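**Cell rules for PC teardown/rebuild — what do you guys actually enforce?**

**gantrygoat** — 1/19/23

Setting up rules for the memory step at Grondar. Case on its side, side panel off, tray parked left of it.
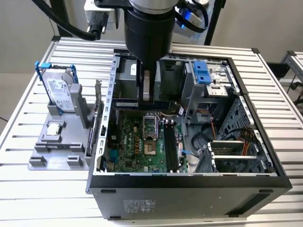 ### Draft so far

- no hands in the cell while arm is enabled. period
- CPU goes in the tray pocket lid up, never on the bare rails
- cables tied back before the arm goes below the case rim
- speed cap of 162 mm/s inside the case
- gripper pads wiped every 12 cases

What am I missing?

**slotnut_6**

ESD. Where's your ground point for the fixture? We check ours every shift at Fairclough and log it. Also the cable rule is too vague, "tied back" means somthing different to everyone. Give a clearance.

**mbr_tech**

Disagree on the speed cap. Speed isn't what cracks modules, force is. Set a force limit and let it run.

**slotnut_6**

both. a force limit reacts late if you're moving fast. Had 2 broken latches before we slowed down

**mbr_tech**

So your filter was bad. But ok, both, fine.

**gantrygoat**

Ground check added. Clearance — thinking about 6 mm from any wire to the fingers? Loops by the drive cage are the ones I worry about.

**oldrail**

Drarkex manual wants more than that, check your revision. And cover the open socket when you're only doing memory!! One dropped screw and the pins are toast

**gantrygoat**

Good one, adding the socket cover. Will post teh revised list in February after Zadport signs off on it.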